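Home Forums Search Members Log in

Automation > General > Can a machine do chores yet? Home or shop floor

dovetail_88
My brother-in-law says he will have something folding his shirts by January. I run a small packing line and I can't buy a machine that will reliably put mixed items into a drawer, so I told him no. Am I behind the times? I mean general chores, with the same hardware doing more than one of them. Dishwashers don't count.

kerfline
Depends on what you call a chore. Vacuuming a flat floor, yes. Anything with a handle on it, no.

Ilir Stoyanova
I would split it by contact. Picking up a rigid object of known size from a flat surface is mostly solved if you accept slow. Opening a drawer is harder, as the arm has to follow the path of the slide instead of its own path. If the pull direction is off by a few degrees the drawer racks and the fingers either slip or drag the whole cabinet across the table. A person corrects for that without noticing.

Cloth is a different problem and I would not promise anybody shirts.

m_tolland
Disagree on the drawer. We had a Forkholm cell at my last job that opened tool drawers all shift. Position control, a bit of compliance in the wrist, done. It logged 1883 cycles before anybody had to touch it.

Ilir Stoyanova
Was the cabinet bolted down?

m_tolland
Bolted and doweled. Same cabinet every time.

Ilir Stoyanova
Then it is a fixture. Fine for a shop floor, and I would build it that way too, but it doesn't tell you anything about a kitchen. Move the cabinet by the width of a hand and the program is scrap.

kerfline
Same story with the Bortolotti unit we trialed. 603 good picks out of 1000 with the bins shuffled. With the bins in their nests it almost never missed. The salesman only wanted to talk about the second number.

dovetail_88
603 out of 1000 would have me out of business. What was it dropping?

kerfline
Glossy stuff, mainly. Small bottles lying down were the worst. The depth sensor got holes where the highlights were, so the grasp came out too shallow and the bottle rolled out. Tall thin cartons were next. It knocked them over on approach and then looked for them where they had been standing.

m_tolland
Cartons are a path planning problem. Come in from above.

kerfline
From above the target is a strip of cardboard. Try it.

Ilir Stoyanova
You are both describing why I stopped quoting one success rate for a mixed set. A lemon, a bottle on its side and a narrow upright box want three different approaches, and the average of the three is of no use to the person who has to stand there and reset it.

The layout I would use to test this has two arms facing across one table, a small two-drawer cabinet between the bases, a shallow tray in the middle and a few objects of that type.
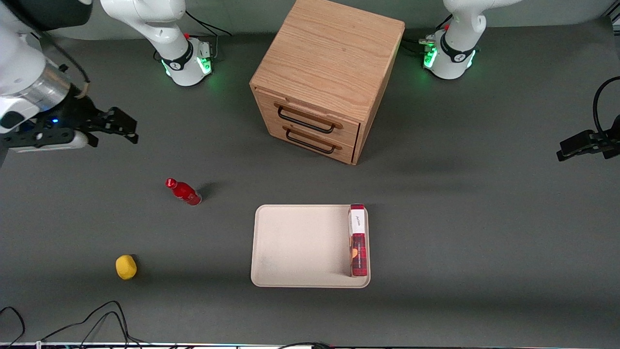 The second arm matters more than people expect. With one arm you have to open the drawer, let go, fetch the item, come back and hope the drawer stayed where you left it. With two, one can hold the drawer while the other loads. You pay for it in collision checking, and the two have to agree on who owns the space over the tray. I would give each arm its own half and only let one at a time cross the middle.

m_tolland
Two arms doubles the cost and the cabling. For a drawer a spring latch does the same job.

Ilir Stoyanova
On a cabinet you are allowed to modify, yes.

dovetail_88
I am allowed to modify mine. So for my line it sounds like: bolt it down, nest the bins, one arm, and forget mixed items for now?

m_tolland
Yes. Look at Zomenley for used arms. Get the controller with it.

kerfline
Yes to the nests. I would keep a person on the bottles. Budget up to 88 hours for setup and don't let anyone tell you it is a weekend.

Ilir Stoyanova
Agree for the line. For the brother-in-law, my answer is still no on shirts. Putting a few hard objects away in a drawer, slowly, with someone watching, I would say maybe.

dovetail_88
He has now told me it is a Herex preorder and he has paid the deposit. Will report back if a box shows up.

Contact us | Copyright 5/23/20 | Back to top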